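4　白い天板の「済んだ」状態について：共用机における拭き取りの終点

図1　艶消しの白い正方形天板（Tavuvard共同作業室）

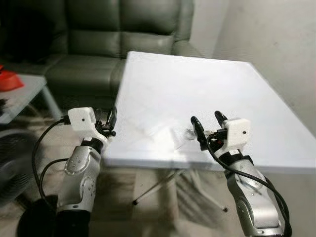 机を拭くという作業には、始まりがあって終わりがない。始まりのほうは簡単で、何かがこぼれるか、誰かに見られるか、次に使う人が来る時刻になれば、人は布を取る。問題は手を止める時点である。前節までに整理した清掃研究の多くは、汚れの残留量を測り、それが一定の値を下回った時点を終点とみなしてきた。しかし、共用机の前で布を握っている人は残留量を知らない。知っているのは見え方だけであり、その見え方が白い天板ではあまりあてにならない。図1の天板は艶消しの白で、模様も木目もなく、汚れが隠れる場所はどこにもなさそうに思える。ところがその中ほどには淡い灰色がかった筋があり、柔らかい映り込みと隣り合っている。どこまでが天板の側の事情で、どこからが光の側の事情なのか、眺めているだけでは判じがたい。本節で扱うのは、この判じがたさを前にした利用者がどのように拭き終わりを決め、その決定をどのように隣の人に納得させているか（あるいは、させていないか）である。

4.1　対象とした机と部屋

調査はTavuvard共同作業室の主室で行った。Tavuvardは登録制の作業室で、利用者は時間枠を予約し、枠の終わりに机を次の人へ引き渡す。引き渡しの規則は入口の掲示に一行で書かれている。「使う前の状態に戻すこと」。この一行は見かけほど親切ではない。使う前の状態を覚えている利用者はほとんどおらず、覚えている者は、前の人が残した筋まで律儀に再現すべきかという問いに直面する。さいわい、実際にそこまで律儀な利用者には出会わなかった。

机の天板は一辺がほぼ70センチの正方形である。正方形であることは拭き取りの研究にとって都合がよい。長方形の机では、人はたいてい長い辺に沿って布を動かし、それについて何も考えない。正方形の机は長い辺を与えてくれない。利用者は自分が立っている側の縁を基準にするか、腕の動きやすい向きに従うか、あるいは途中で方針を変えることになる。後述するように、途中で方針を変える人は多い。

白であることも選定の理由に含めた。白い天板は清潔に見えるという期待を背負って購入され、購入された翌日から、その期待に応えられない日々を送る。予備調査では同室の濃い灰色の机も候補としたが、利用者が口をそろえて「こちらは汚れない」と述べたため外した。濃い灰色の机が汚れないのかどうかは、残念ながら本研究の範囲を超える。

室内の照度は机上面で500ルクスに調整した。ただし、窓からの光は調整に応じなかった。曇りの日と晴れの日とで映り込みの位置も強さも変わり、利用者の手の動きもそれにつれて変わった。当初これは統制すべき要因と考えられていたが、途中からは統制を諦め、記録することにした。以下の分析の興味深い部分は、おおむねこの諦めに由来する。

4.2　資料

資料は三種類ある。第一は引き渡し記録である。利用者は枠の終わりに、天板の状態について一言を書き残すことになっている。調査期間中に集まった記述は1,972件で、そのうちの相当部分は「済」の一文字であった。われわれは当初、この一文字を欠損値に準じるものとして扱おうとした。共著者のKelly Andradeがこれに反対し、「済」こそが終点の宣言そのものであって、それ以上に何を書けというのか、と指摘した。もっともな指摘であり、分析計画は書き直された。書き直しには予定外の日数を要した。

第二は質問紙である。173人から回答を得た。設問は、どのような見え方になったら拭くのをやめるか、前の利用者の拭き方に不満を感じたことがあるか、自分の拭き方に不満を持たれたことがあると思うか、の三点を中心に構成した。第二問と第三問の回答の分布は、同じ集団から得たものとは思えないほど異なっていた。大多数が他人の拭き残しに気づいており、自分の拭き残しに気づかれたと考える者はごく少ない。単純な足し算によれば、この作業室のどこかに、登録もせずに机を汚し続けている大人数の集団がいなければならない。

第三は面接である。Daiane FalcãoとAlcides Barbosaが分担し、利用者に実際に机の前に立ってもらい、自分の拭き方を言葉で説明しながら拭いてもらった。説明しながら拭くと、人は普段より丁寧に拭く。これは方法上の弱点であるが、説明の中身のほうは丁寧になったからといって整合的になるわけではなく、その不整合が分析の材料となった。

4.3　筋をめぐる三つの解釈

面接で最も多く話題になったのは、天板に見える淡い筋である。利用者はこれを一様に「筋」と呼んだが、指しているものは同じではなかった。発言を整理すると、おおよそ三つの解釈が区別できる。

一つめは、筋を汚れとみる解釈である。この立場の人にとって、筋が見えるかぎり作業は済んでいない。布を濡らし直し、もう一度拭き、乾くのを待ち、また筋を見つける。ある利用者は、十分近くこの循環を続けたあと、「机が勝った」と記録欄に書いた。件数のうえでは少数派であるが、作業室の水道の使用には少なからぬ貢献をしていると思われる。

二つめは、筋を拭いた証拠とみる解釈である。筋があるのは布が通ったからであり、布が通ったのであれば済んでいる。論理としては隙がない。ただしこの解釈を採ると、最もよく拭かれた机とは最も筋の多い机であることになり、面接者がその点を確認すると、回答者はしばらく黙ってから「程度による」と答えた。どの程度によるのかは複数回尋ねたが、定まらなかった。

三つめは、筋を光のせいにする解釈である。利用者は机の周りを半歩移動し、見る角度を変え、筋が消える位置を見つけると、そこで作業を終える。この位置を仮に「済みの立ち位置」と呼ぶ。済みの立ち位置は、曇りの日には机のまわりのほとんどどこにでもあり、晴れた日の午後には戸口のあたりまで後退する。戸口から見て筋が見えなければ済みとするこの方式は、外から入ってくる次の利用者の視点を先取りしている点で、意外に合理的である。次の利用者は最初に戸口から机を見る。椅子に座ってからどう見えるかは、そのときにはもう次の利用者の問題になっている。

三つの解釈は人に固定されているわけではない。同じ利用者が、引き渡される側に立ったときは第一の解釈を採り、引き渡す側に立ったときは第二か第三の解釈へ移る例が繰り返し観察された。Falcãoは面接記録の余白にこれを「枠の境目での改宗」と書き留めており、以後われわれの打ち合わせではこの語が定着した。学術用語としての採用は査読者の判断に委ねたい。

4.4　縁の扱い

天板の中央に比べ、縁は語られることが少なかった。筋を熱心に論じる利用者も、縁についてはほとんど触れない。ところが手の動きを観察すると、縁の扱いには明瞭な傾向がある。自分に近い側の縁は繰り返し拭かれ、遠い側の縁は一度か、あるいはゼロ度である。左右の縁は利き手によって待遇が異なる。

近い側の縁が優遇される理由を尋ねると、回答者の多くは「手前は使うから」と述べた。正方形の机は四方から使われる。ある人にとっての手前は、別の人にとっての向こうである。したがって四方から均等に使われてさえいれば、縁はどれも均等に優遇されるはずであった。しかし実際には、室内の配置の都合で人は特定の一辺に集まり、その辺ばかりが何度も拭かれ、向かいの辺は長い休暇を過ごしていた。

興味深いのは、この偏りを知らせたあとの反応である。引き渡し記録のうち縁に言及したものは、掲示で偏りを知らせる前にはまれであった。掲示後には目に見えて増えたが、その大半は「縁も済」という記述であり、遠い側の縁に布が通る回数そのものは、掲示前とほとんど変わらなかった。増えたのは縁についての文章である。掲示の効果を記述件数だけで評価していたならば、われわれは本節をもう少し明るい調子で書けたはずである。

4.5　布と液

道具については簡潔に述べる。作業室には二種類の布と一種類の拭き取り液が備えてある。布は一方が目の粗いもの、他方がLemardの目の細かいもので、液はDruranceである。いずれも調査以前から置かれていたもので、選定にわれわれは関与していない。

利用者の間では、筋が残るのは液のせいだとする説と、布のせいだとする説が対立していた。液説の支持者は水だけで拭き、布説の支持者は目の細かい布を液でよく湿らせて拭く。両派とも、相手の派が使った直後の机には筋が多いと述べた。そこで、どちらの方法で拭かれたかを伏せて机を見せる小規模な比較を行ったところ、回答者の判定はほぼ当て推量の水準にとどまった。結果を伝えると、液説の代表格であった利用者は「今日は光が悪い」と述べ、布説の代表格も同じことを述べた。この件に関して両派が一致をみた唯一の機会である。

布の湿り具合については、もう少し実質的な知見がある。よく絞った布で拭いた利用者は、拭き終えてから手を止めるまでに見直しをする時間が短い。湿りの多い布で拭いた利用者は、表面が乾くのを待つ間に天板を眺めることになり、眺めれば何かを見つける。つまり、見直しの長さを決めているのは利用者の几帳面さよりも、待ち時間の有無であるらしい。質問紙で几帳面さの自己評価が高かった人のうち、布を固く絞る人は、自己評価の低い人とほとんど同じ早さで机を離れていた。

4.6　拭く順序と方針の変更

順序については、面接時の説明と実際の動作を突き合わせた。説明の段階では、ほとんどの利用者が何らかの方式を持っていた。奥から手前へ、左から右へ、外側から渦を描いて中央へ、といったものである。ある利用者は紙に図を描いて渦の利点を説いた。渦は布の汚れた面が同じ場所を二度通らないという点で優れているのだという。その図は美しく、付録に収録を希望したが、本人の承諾が得られなかった。

動作のほうは、どの方式とも最後までは一致しなかった。開始から数回の往復は説明どおりに進む。やがて目が筋を捉えると、手はそこへ飛び、その一か所を小刻みにこすり、元の経路へは戻らない。以後の動きは筋から筋への移動となり、当初の経路で予定されていた残りの区画は、拭かれたことにされる。渦を唱えた利用者も例外でなく、渦は一周半で終わった。

この中断は、模様のある天板では起こりにくいと予想される。筋が目に入らなければ、手が飛ぶ先がない。白い無地の面は、どこを拭くべきかを絶えず知らせてくれるように見えて、その実、経路を壊すことで拭き残しを生んでいる可能性がある。白ければ汚れに気づきやすく、したがってよく拭かれるという、購入時の説明に書かれがちな理屈は、前半だけが正しいのかもしれない。もっとも本研究では模様のある天板との比較を行っておらず、この点は推測にとどまる。濃い灰色の机を早々に除外したことが、ここで惜しまれる。

4.7　引き渡しの交渉

枠の終わりに次の利用者がすでに来ている場合、終点の決定は二人の仕事になる。この場面は全体からみれば少ないが、資料としては最も豊かである。

典型的な経過は次のとおりである。先の利用者が布を置く。次の利用者が天板に目を落とす。ここで短い間がある。間が短ければ、そのまま鞄が置かれて引き渡しは完了する。間が長いと、先の利用者は布を取り直して、どこか一か所を軽く拭く。拭かれる場所は、次の利用者が見ていた場所と必ずしも一致しない。重要なのは布がもう一度動いたことであって、それがどこで動いたかについて異議が出た例は記録されていない。われわれはこの動作を「添え拭き」と名づけた。

添え拭きのあとに天板の見え方が改善したかどうかを、両者に別々に尋ねた。次の利用者の多くは「よくなった」と答えた。先の利用者の多くは「変わらないと思う」と答えた。添え拭きは汚れに対する作業というより挨拶に近く、挨拶として受け取られ、挨拶として効いている。清掃の手引きに項目として立てられることはないであろうが、共用机の運用を支えているのはこの種の動作だと考えてよい。

例外もある。Evangelista棟の別室から応援に来たTaináと呼ばれる利用者は（本人の希望により、以下では姓を加えてTainá Aguiarと表記する）、添え拭きを一切行わなかった。次の利用者の間がどれほど長くても布を取り直さず、「済んでいます」と一言だけ告げた。抗議を受けたことはないという。彼女の記録欄は全件が「済」であり、その後の利用者の評価も、他の利用者のあとと比べて低くない。一人の例から多くを引き出すことは控えるが、終点の宣言は、宣言する側に迷いがなければそれだけで通用する場合があるらしい。

4.8　記録の文体

1,972件の記述を、内容に立ち入らず長さだけで並べると、面白い偏りが現れる。「済」と書く人はいつも「済」と書く。文を書く人はいつも文を書き、しかも次第に長くなる。最も長い記述は机の隅に残った輪染みについてのもので、発見の経緯、試みた方法、途中で頭をよぎった前の利用者への感情、断念に至る心境がつづられ、末尾に「以上、済」とあった。

長い記述を書く人ほどよく拭いているかというと、そうした関係は認められなかった。ただ、長い記述の次の枠では、次の利用者による不満の記入が少なくなる傾向がある。読むのに疲れたためか、事情がわかって許す気になったためか、資料からは決められない。Adalberto Meirelesは前者を、Barbosaは後者を支持しており、本稿の投稿時点でも意見は一致していない。

また、記述の語彙は季節によって動いた。冬の低い日差しが天板を斜めに走る時期には「筋」「光」「白っぽい」が増え、4月に入るとそれらは減って「粉」が現れる。粉が花粉であるのか、隣室の作業に由来するものかは調べていない。利用者の側でも調べた形跡はなく、粉は筋に比べてはるかに寛大に扱われていた。息で飛ぶものには人は腹を立てにくいようである。

4.9　限界

対象が一つの部屋の、一種類の机に限られることは、すでに述べたとおりである。正方形で白く艶のない天板について得た知見が、丸い机や、光沢のある机にあてはまる保証はない。光沢のある天板では映り込みがはるかに強く、済みの立ち位置が建物の外に出てしまう事態も想定しておくべきであろう。

観察されていることの影響も無視できない。面接の週には机がどの時期よりも丁寧に拭かれ、調査終了の翌週には引き渡し記録の「済」の比率が調査前の水準へ速やかに戻った。われわれの介入が残した持続的な効果として確認できたものは、縁への言及がわずかに多いままであることと、利用者の数名が「添え拭き」という語を覚え、それをしている相手を指さして使うようになったことの二点である。後者については、挨拶としての効き目を損なっていないか、追跡が必要と考えている。

最後に、著者自身も同じ机で本稿の一部を執筆したことを記しておく。枠の終わりの記録欄には、四人とも「済」と書いていた。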